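Speaker notes - choosing a desk and table surface for a shared office

Speaker: Jelle Stevens. Slot is 40 minutes, leave the last part for questions. Clicker is in the side pocket of the laptop bag.

## Opening (slides 1-2)

- Say who I am. I buy furniture for the Orkusmont building and have done the last two refits.
- Ask who has had to replace a table top before its legs gave out. Wait for hands.
- Talk is only about tops. Frames, height adjustment and chairs are in the handout.

## What we had before (slide 3)

When we took over the building it had 626 desks and tables, nearly all bought in one order from Dewulf. The frames were fine. Most of the complaints that came to my inbox were about the tops: glare, swollen edges, rings from cups, sharp corners in narrow aisles.

We replaced 100 of them in the first round. I picked the worst floor and did it all at once. In hindsight I would have mixed three or four finishes on that floor and let people use them for a season before ordering more. Mention this slowly, people tend to write it down.

## Color and glare (slide 4)

- White tops look good in the catalog. Under ceiling panels they throw light back at the person sitting there.
- Black tops show dust and fingerprints by mid-morning.
- Light and mid wood tones were the least complained about. They hide crumbs and small scratches.
- Take the sample to the room where it will be used. Look at it at 9 a.m. and again at 4 p.m. A showroom tells you very little.
- Ask for matte or low sheen. If the supplier gives a gloss number, get it in writing.

## Edges and corners (slide 5)

The edge goes first. Chair arms hit it, people lean on it, cleaning cloths leave water sitting under it. Run a thumbnail along the joint on the sample. If you can feel a step, send it back.

Corners: we now ask for rounded ones on anything next to a walkway. Prurley charged us extra for this on the first quote and dropped the charge when we asked. Tell the story briefly, skip the email thread.

## Holes for cables (slide 6)

- Decide where they go before you order. Drilling later voided our warranty with Wosent.
- One hole near the back corner suits a single user. Meeting tables are different, ask what gets plugged in.
- Order spare grommets. We lost 13 covers in the first year and the supplier would only sell them in full boxes.

## Cleaning (slide 7)

Get the cleaning crew in the room before you sign. Ours were using a spray that was too strong for the finish, and the contract had it listed as approved. A damp cloth and mild soap did the job on every top we tested. Dry it after.

If time is short, cut this slide to the first sentence.

## Floor and table together (slide 8)

People choose the floor and the tables months apart, often from different budgets. Put the two samples next to each other. Dark carpet with a pale top makes the edge of the table easy to see, and that helps in a dim room. Pale on pale looked washed out in our lobby and we ended up moving those tables.

Go to the next slide and give them a few seconds to look before talking about grain. Point out that a strong pattern will look different from one table to the next - order all of them from one batch if that matters to you.

## Slide 9

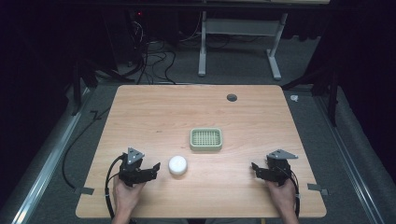
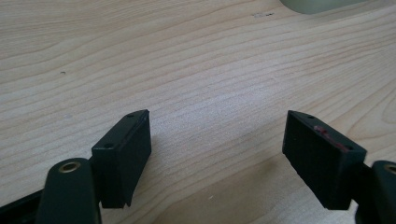

Light wood-grain tabletop, both pictures.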